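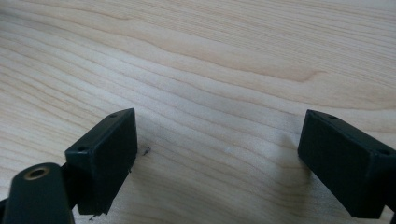
Posted in: Hardware > Buying, Budgets & Regret

Two-handed gripper setup, what did we forget to budget for?

mallow_bracket
We have 2,000 for a second hand-worn gripper setup and I would like to spend it once. Quote from Hiltlow is 1,318 for the pair, cables included, jaws "consumable," a word I have learned to fear. Purchasing wants one number by September. What am I missing?

tinpot
Jaws. Then more jaws. Then the screws for the jaws, which are a size no store within driving distance has ever heard of.

Nataša Karagiannis
I'd skip Hiltlow and get the Mallevano pair at 800. Less pretty, same job. We've had ours on cups and baskets for a year and the only thing that quit was the strap.

tinpot
Mallevano straps quit because they were never really employed. Buy the better pair and stop being cheap.

Nataša Karagiannis
I'm cheap with a spare pair in the drawer. You're classy with a support ticket.

mallow_bracket
Useful, thank you both, I think. For scale, our work is small stuff on a small table: a white cup in a wire basket, one gripper on each hand, cable running up the right arm. No heavy lifting unless you count the paperwork.
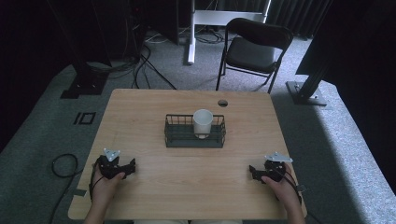

Draft list, please attack it:

1. Gripper pair, 1,318 or 800 depending on who wins above
2. Spare jaws, 8
3. Spare straps, however many Nataša tells me
4. One long cable, because the cable is always the thing
5. Kassa license for the second seat

kettle_nine
Take 5 off. Kassa lets you run two pairs from one seat if they're on the same machine. Sales will not bring this up.

tinpot
Not on the old plan it doesn't. Check which one you're on before you go striking lines.

kettle_nine
Fine, check the plan. Also eight jaws is optimistic in one direction or the other, I can't tell which.

mallow_bracket
We're on the old plan. Of course we are. Line 5 stays, and I'm leaning Mallevano with double the straps. Will ask Litatura if they still do the long cables and post the price when they write back.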